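Renduria Housing Bulletin
Laundry and linen: revised care notes for furnished units

The following replaces the July notes on linen care in the Lesier and Ghumman buildings. It applies to all furnished units with a shared laundry on the ground floor. Units with their own machine may follow the same settings.

Printed cotton sheets should be washed at 45 degrees or lower. Higher temperatures fade reds and pinks before other colours, and the change is usually visible along the fold lines first. Turn pillowcases inside out. Do not mix printed sheets with towels, as lint from the towels lodges in the weave and is difficult to remove once it has been through the dryer.

Detergent quantities on the Zudo front loaders have been reduced. The dispenser drawer has 3 marks; fill to the lowest for a normal load and to the middle mark for heavily soiled items. Overfilling leaves residue in the door seal and triggers a second rinse, adding roughly 2 minutes to the cycle and using more water than the wash itself requires.

Cleaning cloths are a separate matter. Cloths used on kitchen or bathroom surfaces should be rinsed in a bucket and wrung out before they go into a machine. Do not leave them bunched up overnight. A bunched cloth dries slowly at the centre, and the odour that develops will survive a cool wash.

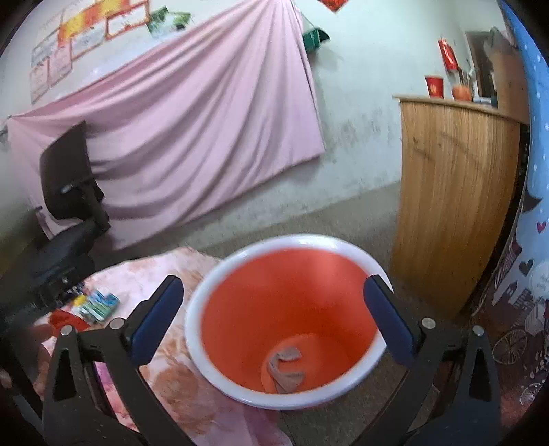
A cloth in the bottom of a bucket, and below it a floral sheet.
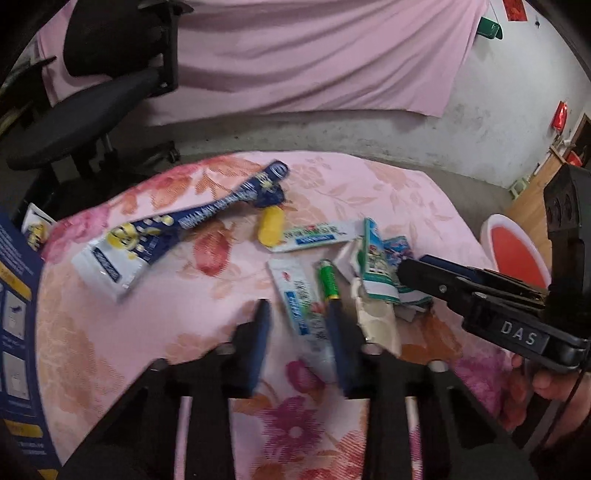 Can bed linen and cleaning cloths be washed in the same load?

Keep them apart. Cloths may carry traces of bleach or degreaser, and either can mark coloured cotton. If only a few cloths need washing, hold them until there is enough for a small load and use the short cycle.

Line drying is preferred for sheets where space allows. The rear courtyard at Lesier has 4 lines, available during daylight hours. Hang sheets by the hem with the printed side facing in to limit fading from direct sun. At Ghumman, use the indoor racks and leave the extraction fan on until the load is removed.

Dryer filters are to be cleared after every load. The filter lifts straight up from inside the door. If it does not seat fully when replaced, the dryer will not start; remove it, check the channel for lint and try again before reporting a fault.

Faults should be logged on the sheet beside the laundry door with the machine number and the code on the display. The revised settings take effect on 15 December 2025.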